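**Card handover bench: operator distance and stop rules**

**jindel_ops** – We are rewriting the bench rules for card sorting at Stollurberg. Draft:

- Handover speed limited to 20 mm/s while a person is seated at the table
- Phones down before the hand moves
- Organizer position checked at the start of each run
- Stop button within reach of the seated person

Bench as it stands in November:

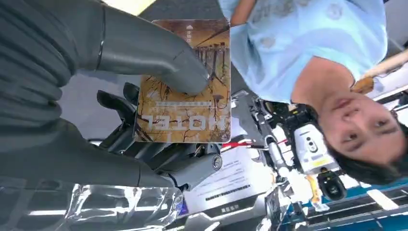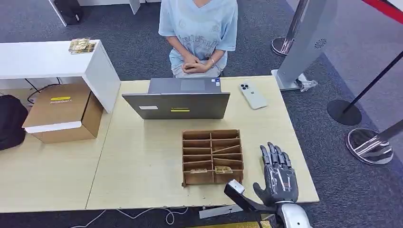 *Top: hotel card in the hand. Bottom: cardboard organizer on the table, two cards in the lowest slots.*

**rautiainen_b** – Rule 2 needs work. In the second picture the operator is holding a phone. "Down" should mean on the table, away from the hand's reach.

**ostero77** – Disagree. A phone in the lap is outside the work area. I would worry about the face. In the first one the person is right behind the card, and your draft has no minimum head distance.

**jindel_ops** – We logged 2,574 handovers with 2 contact stops, both at the fingertips. I can add a head distance of 458 mm.

**rautiainen_b** – Contact stops only count what the sensor caught. Add the distance and keep the phone rule.

**ostero77** – Fine on distance. Still against the phone rule. Also secure the cables on the floor.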